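Tire Pressure on a Parked Airplane

Sunday, October 11, 2020

I moved the airplane to the Gamage hangar in April and did not fly it much over the summer. A parked airplane loses tire pressure slowly, and mine had lost enough that the left main looked soft from the hangar door. I had been checking by eye, so the right main got no attention at all. It was low too.

The gauge I had been using was an old stick type from my car. I bought a Bevetti dial gauge and compared the two on the same tire. They disagreed by 3 psi. On a small nose tire that is a meaningful error, and I have no way of knowing how long the old gauge had been off.

My routine now is simple. I check all the tires every 10 days whether or not I plan to fly, always before the airplane has been moved, and write the readings in a notebook with the hangar temperature next to them. A change in temperature moves the reading by itself, and without that column the numbers are hard to compare. I also roll the airplane forward some 90 degrees of wheel rotation so the tires do not sit on one spot.

The other thing worth checking is the valve core. The left main was losing pressure faster than the right, and soapy water on the stem showed a slow stream of bubbles. The shop at Clandura replaced the core and the loss rate dropped to match the other side. I had assumed the tube was bad and had already priced one - a useful delay, as it saved me the jacking fee.

I have not tried nitrogen. The shop offers it, but with the valve core fixed I see no leak left to solve.

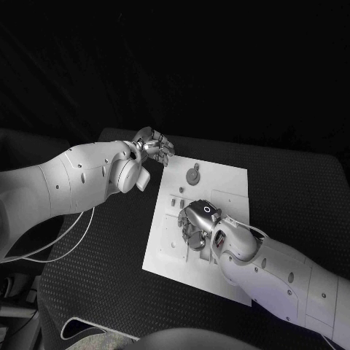
Cherry Mae Quiambao wrote: Check the valve caps too. Mine had lost their rubber seals, and a new set slowed the leak until I could get the core changed.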